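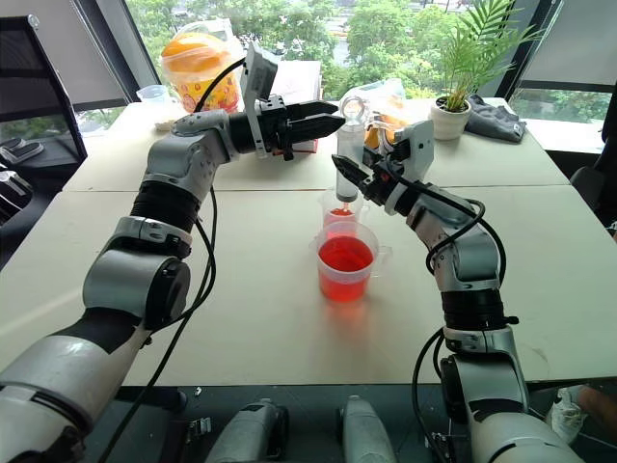

Nhi Đào wrote under my last post that I'm being unfair to the two-arm build, and that a machine which can pour a drink on its own deserves more than one grumpy paragraph. Fine, a few more paragraphs.

My complaint was never with the arms. They're good arms, better than anything I could have bolted together in my garage, and the shared workshop at Lumholm lets me tinker with the setup after 6 p.m. when I've paid my dues. My complaint is with the word "autonomous," which gets thrown at anything that moves while a laptop is open.

Pouring is a nasty job to pick. The weight changes the whole time, clear plastic is hard for a camera to read, and a thin cup gives when you squeeze it. I set the grip force to 300 on the Bretico controller (the units are anyone's guess, the manual is no help) and that seemed sane. Then I read a forum post swearing by 800. I'm not trying 800 on a plastic cup.
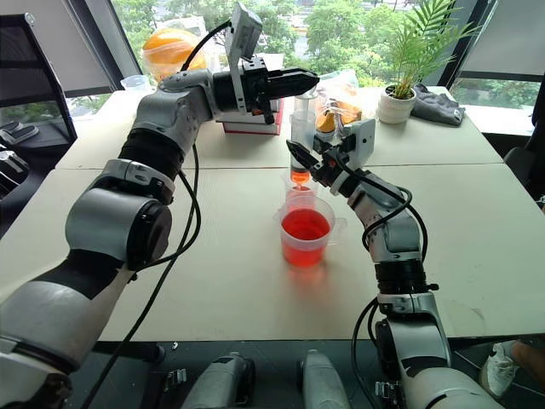 The other thing that bugs me is the wrist cameras. Everyone says two of them solve the depth problem. Maybe. What they have given me so far is twice as many cables to route and a config file that has grown to 116 lines, half of it comments to myself. I still want to see the same pour with the jug moved a hand's width to the left – no retuning, no pep talk – before I call it a skill.

So, Nhi, I'll keep at it through August. If it can handle a moved jug and a different cup by then, I'll take back the grumpy paragraph. The one about the Bretico manual stays up.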